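4.2 What the sorters did with the saved time

Management at the Radgate site reported that the arm took over 460 picks per shift. We doubt this freed anyone. Of the 16 sorters we spoke to, 9 said their day had simply filled up with clearing stoppages.
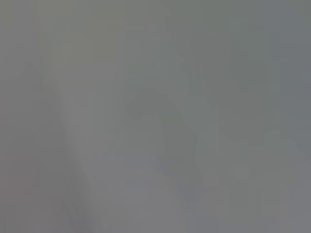
Figure 3. Wrist camera view, Radgate.

Those stoppages appear in no log we were given. Mirzaei, who led the interviews, found that sorters called this work "minding" and were paid the lower rate for it. The Nutomville site claims better results, but its figures cover one month, February, and leave out the Sunday shift.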